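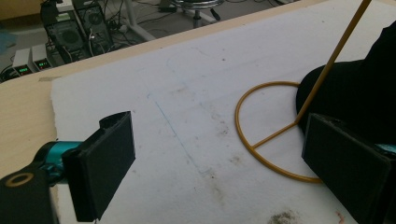 En Jundik llevamos cuatro años intentando averiguar cuánto de lo que se publica sobre aprendizaje por demostración aguanta fuera del laboratorio que lo publicó. La respuesta corta es que menos de lo que nos gustaría, incluido lo nuestro. Trabajamos con pinzas de mano: una persona sujeta la herramienta, hace la tarea y una política aprende de la grabación. Las tareas son poco vistosas. Un soporte de alambre amarillo mostaza, con su base redonda y su varilla larga y fina, sobre una plancha blanca de espuma bastante sucia, entre dos dedos negros impresos en 3D, nos ha dado más disgustos que cualquier banco de pruebas con nombre en inglés. Las cosas delgadas se le resisten a casi todo lo que hemos probado, y desconfiamos de los vídeos en los que no se resisten.

Tiempo de lectura: 4 minutos

Quiénes somos

Jundik es un grupo pequeño de evaluación independiente de métodos de manipulación robótica. Lo fundó Uriel Garrido después de pasar una temporada larga intentando reproducir un resultado ajeno y descubrir, ya con el informe medio escrito, que el suyo tampoco se reproducía de un mes para otro. No vendemos robots ni tenemos una política propia que defender. Cobramos por repetir experimentos y por contar lo que sale, también cuando al cliente no le viene bien. Hemos perdido algún encargo por esto y lo volveremos a perder.

Qué hacemos

Nuestro trabajo principal se llama Surner. Es un protocolo de repetición, y el nombre no significa nada. Se recogen demostraciones con la pinza de mano, se entrena el método que se quiere evaluar tal como lo describen sus autores y se prueba en dos condiciones: con la mesa como estaba durante la recogida y con la mesa después de que otra persona la haya recolocado sin ver las grabaciones. La segunda condición parece una tontería. En ella se cae buena parte de lo que funcionaba en la primera.

El resultado que más nos piden es el del estudio con objetos finos. Grabamos 221 demostraciones y reservamos 100 intentos para cada condición. Con la mesa intacta, la política colocaba el objeto con una regularidad que habría quedado muy bien en una gráfica. Con la mesa recolocada, los fallos se multiplicaron, y casi todos eran del mismo tipo: los dedos cerraban a la altura correcta y al lado equivocado de la varilla. Añadir más demostraciones iguales apenas ayudó. Ayudó algo más variar el punto de partida de la mano, aunque seguimos sin saber si el efecto se debe a la variedad o a que los operadores, cansados de repetir, empezaron a moverse más despacio. Hay quien cita ese estudio como prueba de que la variedad lo arregla. No dice eso.

Cómo trabajamos

– El criterio de éxito se escribe antes de grabar. Si luego resulta absurdo, se publica con el criterio absurdo y una nota.
– Los intentos fallidos se guardan enteros, con su vídeo.
– Quien graba no puntúa.
– No se limpia ni se sustituye la superficie de trabajo a mitad de un estudio. Las marcas y los arañazos forman parte de los datos, y una política puede acabar orientándose por ellos.

Este último punto nos lo discuten mucho. En agosto preparamos una comparación con superficie nueva y superficie usada, y las diferencias fueron demasiado pequeñas para afirmar nada. Mantenemos la norma de todos modos, con la incomodidad de no poder justificarla del todo.

Con quién

Kodovia nos cede tiempo de cálculo y no lee los informes antes que los demás. El taller Đàm fabrica piezas para nuestras pinzas y nos avisa cuando una tirada sale distinta de la anterior – cosa que agradecemos, porque un cambio pequeño en el dedo puede estropear una comparación entera.

Lo que no hacemos

No certificamos. No ponemos sellos ni hacemos clasificaciones de métodos, por mucho que nos las pidan para las presentaciones. Tampoco damos una cifra de fiabilidad «en el mundo real», porque no sabemos qué es eso y sospechamos que quien la da tampoco. Si necesita un dato para convencer a un inversor, hay empresas más amables.

Los informes completos se envían a quien los solicite, con los datos en bruto. Página revisada el 5/6/23.

Utilizamos cookies propias y de terceros para mejorar su experiencia. Aceptar | Rechazar | Configurar

Comentarios (3)

marta_rv
Leí el informe de objetos finos y me quedé con ganas de saber cuántos operadores hubo. Si eran dos, lo del cansancio pesa muchísimo.

Jundik
Fueron 10, pero repartidos muy mal: dos de ellos grabaron más de la mitad. Está en el anexo y debería estar en la primera página.

T. Olmedo
De acuerdo con no dar clasificaciones. Lo de no cambiar la superficie me parece una manía, y encima vuestra propia comparación no la respalda.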